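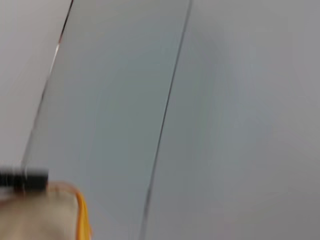 Week 9 notes: How a breakup rumor gets made

Elias Hakim, Writing About Entertainment
Posted 13/07/2020

I talked too fast in the second half of class, so I've typed up most of what I said and added the parts I skipped. You don't need to memorize any of this. Bring it with you when we do the rewrite exercise, though, and please bring your marked-up copy of the Gusness article too.

Where we left off

Last time we looked at wedding coverage, where there's usually an announcement and somebody in charge of it. Breakup coverage is messier. Most of the time there's no announcement at all for weeks, and the stories run anyway. I wanted us to look at what those stories are built out of when there's no actual news inside them.

Our case was the Herrero one. For anyone who missed class: Herrero is the soap, it streams on Kulleo, and the two leads had been a couple off screen since the first season. In May, one of them unfollowed the other. That's the whole event. Gusness had a piece up the same evening and everybody else rewrote the Gusness piece.

The parts of the story

I asked you to go through with a highlighter and mark every sentence that contained something the writer could know. Most of you came back with a very clean page. What you had left was the unfollow, the date the show wrapped, and one old quote from a red carpet. The rest fell into types, and I'd like us all to use the same names for them.

Borrowed crowd. "Fans are heartbroken." "The internet can't cope." Which fans? In the Herrero piece it was 2 posts, and one of those was by an account that posts about every show on Kulleo. I'm not saying fans weren't upset (I went and read the thread under the official trailer, all 3288 comments, which is not how I'd recommend spending a weekend) but the writer didn't show us any of them.

Old quote, new frame. The red carpet line was "we give each other a lot of space." When she said it she was answering a question about sharing a dressing room! Pulled out and placed under a breakup headline, it sounds like a confession. Always go find the original interview. It takes ten minutes.

The insider. We'll spend a full class on anonymous sources, so I'll keep this short. Look at what the insider tells you. If it's a feeling ("they've been growing apart for a while") then it can't be checked and it can't be wrong. If it's a fact, like who moved out and when, then somebody took a risk by saying it, and I give it more weight.

The silence. "Neither star has commented." Did anyone ask them? One of you caught this before I did, and it was the best moment of the class. There's no line anywhere in that article saying the writer called or emailed a publicist. Compare the Grirkano newsletter, which ran much later and said plainly that it had written to both reps and heard back from one.
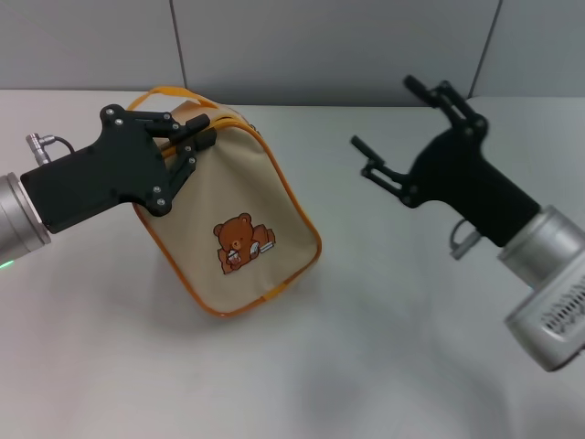
A beige fabric pouch and a pale gray tabletop.

Headlines

We ran out of time here. What I wanted to show you was the question headline, and how it changed across the day. The first version asked "Have they split?" By lunch the next day the rewrites had "Have they secretly split?" and then "Why did they split?" Read that last one again. The question mark is still there, so it feels cautious, but the split is now a given. I'd call that the sneakiest move in the whole business, and I wrote a few of those myself when I was starting out — not proud of it.

Someone asked whether it's ever okay to run a story on an unfollow. I think it can be, if you call it an unfollow and stop there. It'll be a very short story. My old editor would have hated it.

For next class

Rewrite the Herrero article using only what could be known on the day. Keep it under 150 words. You may write a question headline if you really want one, but put a note underneath telling me what you think it assumes.

Then pick one rumor story of your own from the past year and label it with our types. If you find something that doesn't fit any of them, give it a name and bring it in. I'd love a few more for the list.

Reading: the chapter on fan magazines in the course packet, pages 2 through 31. Skip the footnotes unless you enjoy that kind of thing (I do).

Office hours are the same as last week. If your draft is running long, come see me before you start cutting.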